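Indarbridge Play Collection: shape sorters and stacking sets

README for the sorter section

What this is

A catalogue of shape sorters, posting boxes, peg boards and stacking sets held in the Indarbridge play collection. It covers 166 sets. Each set has a written record and at least one picture. The records cover the board or box, the holes, the loose pieces, the colours and the state of repair.

The catalogue was started so that loose pieces could be matched back to the right set. Shape sorters lose pieces easily, and many of the pieces look alike once they are in the spares drawer. It can also be used by anyone who needs plain descriptions of toys of this sort, for example when putting together a play session or checking a second-hand set.

Entry: RIL-30, blue block sorter (Rilari shelf)
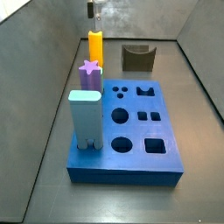

Page last changed: 08/10/2023

The board is a thick blue slab with the holes cut into the top. It is listed under "foam" in the material column, with the confirmed box left blank. Shelf names such as Rilari and Zelmont are our own names for the storage bays and say nothing about who made a toy.

Holes to the right of the standing pieces, starting at the far end:

Far row: three small round holes set in a triangle, then a wide hole with two points along one side. The record calls the second one "cat head". Older sheets have it as "M" or "crown", and all three words will find it in the search column.
Middle row: one large round hole, then two small square holes with rounded corners, side by side.
Near row: one large round hole, then one large square hole with rounded corners.

That makes nine holes in all if the three round ones are counted singly, or six positions if each group is counted as one. The hole_count column always counts singly. The positions column counts groups. Please do not mix them, as this was the cause of most of the mistakes in the first version of the file.

The left side is where the taller pieces stand. The arch goes at the near corner. It is pale blue and has two short legs with a gap between them. The colour column uses "pale blue" for everything from aqua to light blue, as we found that two people would rarely agree on the finer names.

How the pieces are named

Pieces are named by the outline of the top or, where that says too little, by the outline of the side. The arch is the usual case. From above it is a rounded rectangle, and four other sets on the same shelf have a rounded rectangle piece with no legs. Calling it an arch keeps them apart.

Stars are recorded with the number of points. Squares with rounded corners are entered as "square, rounded" and never as "rounded square", so that they sort next to the plain squares. Small round holes in a group are entered as "round, small" with the group size in the next column.
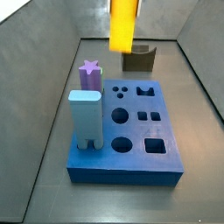 Photo: Indarbridge Play Collection

The purple star has five points and its top is a lighter shade than its sides. In the record it comes after the arch, on the left of the board, with a note that a green piece stands close to it. Little of the green piece shows beside the star, so use the written record for its shape. The dark grey piece with the curved, dipped top is set down on the floor beyond the board. It is entered as "bridge" in the outline column.

There is a faint lighter mark on the top of the board, near the centre, between the middle and near rows. It is noted under condition as "mark, surface". Marks of this kind do not lower the condition grade.

Files

sets.csv: one row for each set
holes.csv: one row for each hole, linked to the set by its code
pieces.csv: one row for each loose piece, 1000 rows in the present version
pictures: one folder for each set, named with the set code
changes.txt: what was altered and when

Main columns in pieces.csv

set_code: shelf letters and number, for example RIL-30
outline: arch, bridge, star, round, square, cat head and so on
colour: one plain colour word, with "pale" or "dark" if needed
stands_in: the hole or side of the board where the piece belongs
present: yes, no or unsure
condition: good, fair, worn or damaged
note: free text

Known gaps

Hole depth has been measured for 42 sets only. The rest are blank and should not be read as zero.

Weight is missing for everything on the Zelmont shelf.

Colours were written down from the pieces under the store room lights, and dark blue and purple were sometimes confused. If a colour matters to you, check the picture as well as the record.

The Strömberg boxes came to us with mixed contents. Pieces from them are marked "unsure" until they have been tried in their boards. Fit alone is not enough to settle it, as a small round peg will go into the round holes of several sets.

Care and storage

Boards are kept flat with the holes facing up. Loose pieces go in a cloth bag with the set code on the tag, and the bag goes on top of the board. Wipe with a damp cloth and leave everything out to dry before bagging. Do not push a tight piece in with a tool. Put it in the bag and write "tight" in the note column.

Corrections

Send the set code, the column and the new value. A picture helps when the change is to an outline or a colour. Corrections are added in one go each December, except for wrong set codes, which are changed as soon as they are found.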